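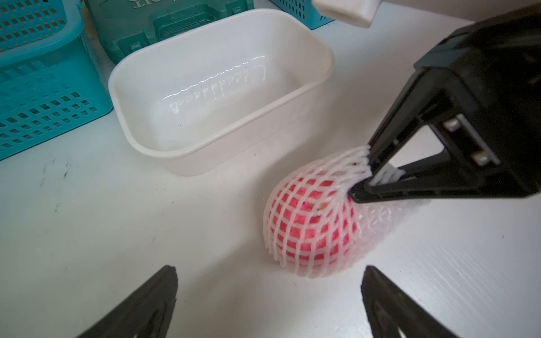 Red apple in a foam mesh net, white tabletop.

Storing apples through the winter without a cold room
9/6/25

Most of the apples I lose between harvest and February are lost to three causes: bruising, water loss, and ethylene from the riper fruit next to them. I have kept notes on all three since moving to Plornatham, where the only storage I have is an unheated cellar with a dirt floor.

Temperature matters most. The cellar sits at 41 °F once the nights turn cold, which is warmer than a commercial store but steady. Steady is worth a lot. The garage got colder on average and did worse, as every sunny afternoon pushed it up by ten degrees.

Humidity is the second variable. Below 85 percent the skins start to wrinkle within a month. I keep two open pans of water on the floor and line the crates with perforated plastic. Sealed bags hold too much moisture and the stem ends go moldy.

Last season I put 447 apples down and threw out 32 before the end of February. The losses were nearly all early varieties, which I should have eaten or cooked first. Thick-skinned late apples kept best. Russets kept their flavor but shriveled.

Foam nets reduce contact bruising during the drive home and do nothing for shelf life. For the cellar I wrap each fruit in a half sheet of newspaper – plain newsprint, no glossy inserts – and stack no more than two layers deep. Yatziri Meléndez uses dry leaves between layers and reports similar results, though her cellar is colder.

Potatoes go on the opposite wall. I check the crates every ten days and pull anything soft.

Next year I plan to log humidity at both ends of the cellar. The north corner feels damper and I have no numbers for it yet.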